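The snack drawer in our kitchen had been a nuisance for a long while, and in August I finally took everything out of it. It's the deep one under the kettle. It was meant for tea towels, and then Upendo moved in with a box of food from her old flat and it filled up with packets, and the tea towels have lived on the oven door ever since.

I started after lunch. The first job was to get it all out on to the table so I could see what we had. I had expected crisps and not much else. There were crisps, but also rice crackers, two kinds of dried noodles, half a bag of almonds with a peg on it, stock cubes, a jar lid with no jar, and a tin of travel sweets stuck shut. I threw the sweets away with the tin.

After that I sorted by how soon things needed eating. Anything past its date by more than a month or two went in the bin, except the noodles, because noodles last. Anything open went into a jar or got a proper clip. I bought 8 clips from the hardware shop on the corner and used all of them, and could have done with a few more.

The packets with writing I can't read take longer. Lejla brings us things from the big supermarket across town, and half the time she can't say what they are either - she picks them by the colour of the bag. I put those to one side to go through with her, a red one among them. 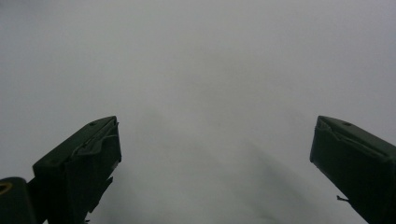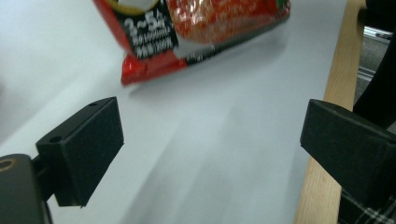 Dates are the main problem with imported packets. Some put the year first and some put the day first, and a few give the date it was made and then a number of months, so you have to do the sum yourself. I've started writing the eat-by month on a bit of masking tape and sticking it on the back. It isn't pretty but it saves squinting at a seam under the kitchen light.

The drawer itself needed a clean. I hoovered it, wiped it with washing-up liquid and warm water, and left it open until teatime to dry. There was a sticky patch in the back corner that I had to go at with bicarb and an old toothbrush. I don't know what it was. Stelios says soy sauce, and he would know, as he is the one who keeps the little sachets.

For dividers I used two shoeboxes cut down to 26 centimetres long, which fits our drawer front to back with a bit of slack. I did look at proper ones. The Kulavov set was nice but it was £30 and the pieces don't go any deeper than a cutlery tray, so tall bags would have flopped over the top. Cardboard will do for now. If it gets greasy I'll cut some more.

It now goes like this. Left side is savoury, standing on end with the tops facing up. Right side is sweet. The strip at the back is for noodles and stock cubes, which don't get used as often. Big bags don't go in at all - they live on top of the fridge in the wire basket, and if the basket is full we don't buy any more until it isn't. That last rule was Upendo's idea and she was the first to break it, with a multipack.

Two weeks on it is mostly holding. The sweet side is already untidy and somebody has put a packet of seeds in with the crackers. The tea towels are still on the oven door. I was going to move them into the drawer beside the sink, but that one has all the batteries and string in it, so I'll have to do that one next.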